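Cutting to make weight for my first no-gi tournament?
posted by halfguardhobby, 03/06/2025

So I signed up for the Bresteck Open, my first tournament ever, and I'm stuck on which division to pick. I walk around 6 pounds over the limit for the lower one. My training partners at Tapia all say cut, it's easy, skip dinner and sit in the sauna. My coach just shrugged and said do what you want. Weigh-ins are the same morning, right before you step on the mat, and you weigh in wearing your rash guard and shorts. I've been training a little over a year, mostly evenings after work. Is it worth it, or should I go up and deal with the bigger guys?

matburn_dad
Go up. I cut for my first one and gassed out in the opening match, and all I remember is how thirsty I was. With same-day weigh-ins you get no time to drink it back. You're also going to be nervous, and nerves eat your gas tank all by themselves! Spend that energy on your takedowns and on getting out from under side control. Those 6 pounds won't decide anything at white belt – the guy who has competed before usually wins, whatever he weighs.

Vurkon_fan
just dont eat bread lol. i dropped that much in a week no problem

slowroller
I'm mostly with matburn_dad, but it depends how far off the tournament is. If you've got a couple of months you can lose it slowly by eating a bit less junk, and then it isn't really a cut at all. If it's two weeks out, leave it alone.
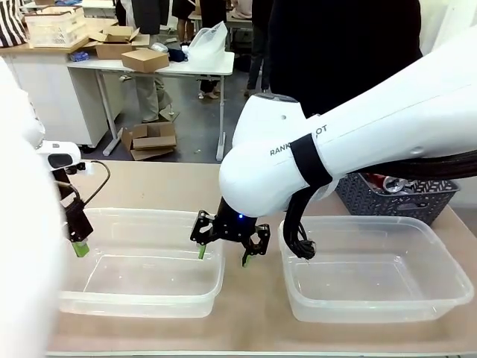
Also check the refund and division change rules before you pay for anything else. When I did the Brollis event in March they let you move up for free until the brackets came out, but after that you were stuck, and if you missed weight you were out with no refund. I'd enter the higher one now and see how your weight goes. And bring your own food – the line for a sandwich at these things is unreal, and you never know when they'll call your mat.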